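This site uses cookies to keep you logged in. By continuing you accept our cookie policy. Accept | Settings

Sokport Student Builders > Class Projects > Kitchen task, two-arm team

**nabil_b**
December 25, 2022

Starting a thread so we stop losing things in the group chat. Our project for the manipulation class is the kitchen task. Final demo is in February. We have 28 recorded runs so far and the syllabus says 100 before we train anything. Anwara has the arms on the left and right bench mounts and I am doing the scripts. I want to settle the layout before we record more, so please say now if you don't like it.

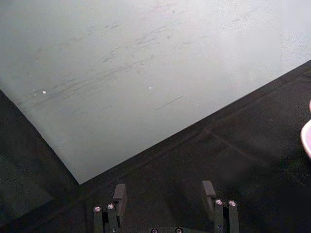
The white board is my main worry. With matte fingertips on both fingers I can see its corner fine from the wrist view, but the depth numbers jump when the gripper comes in low over it. The surface is scuffed across the middle with a lot of short streaks, and I think the tracker is picking those up as features. I would like to either flip it or sand it. Black cloth under everything else stays, I have no complaints about the cloth.

**anwara_n**

Don't sand it. You will get a shiny patch and a dull patch and then the light will matter even more. Flip it, or put paper over it and tape the corners.

I also don't agree that the board is the problem. I replayed run 19 and the jump starts well before the gripper gets low. I think it's the wrist calibration. When did we last do that?

**nabil_b**

Before the break. The file says 700 points, error was fine then.

**mutua.r**

Was that before or after you swapped the fingertips? If it was before, do it over. It takes less time than this thread.

**nabil_b**

Before. OK, I'll redo it first and leave the board alone until we know.

Other question is the order of the utensil step. Right arm takes the white spatula by the top of the handle, just under the loop, and lifts it out of the mesh holder. Left arm stays open and waits on its side of the pink bowl. Anwara wants the left arm to move at the same time to save seconds. I would keep it still.

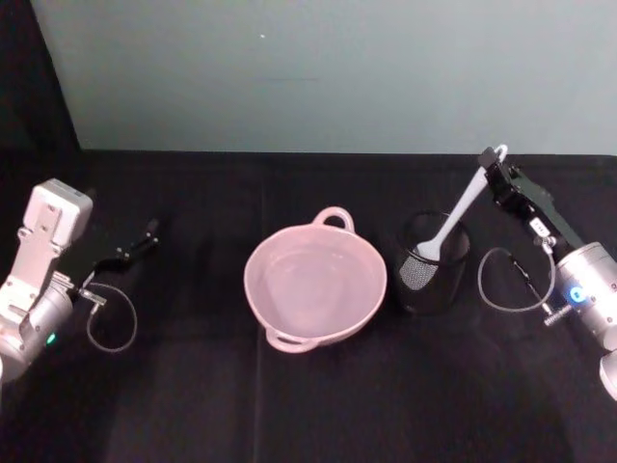
Elīna Petrauskas: I would keep it still too, at least for the first batch. The Thambiah team had both arms moving from the start last year and they threw out 298 runs because the timing was different every time depending on who was driving. Get one clean sequence and then make it faster.

**anwara_n**

They also had four people driving and we have two. I'm fine with keeping it still for the first 50 or so, but the score sheet has a time limit and I don't want to learn a new sequence in the last week.

**nuwan_h**

Checked the score sheet. Time only counts if you finish the whole task. A partial run gets points per step with no clock. So finish first.

Also where are you gripping the handle? High up gives you a long lever and the head swings when it clears the rim. We went lower on ours and it settled down. You lose some clearance over the holder though.

**mutua.r**

Lower is worse if the holder is light. The fingers catch the rim and the whole thing tips over. Stay high and go slow.

**nuwan_h**

Ours was heavier, so maybe. Try five of each and post the numbers.

**nabil_b**

Will do five high and five low after the calibration. Left arm parked for all ten. Anwara, can you bring the Zutus cable clips? I want the gripper cables clipped back along the arms before we record again.

**anwara_n**

Clips are in the drawer under the bench. I'll still bring paper for the board.

14 replies hidden | 6 people follow this thread | Share (3)

Contact | Copyright Sokport Student Builders | Back to top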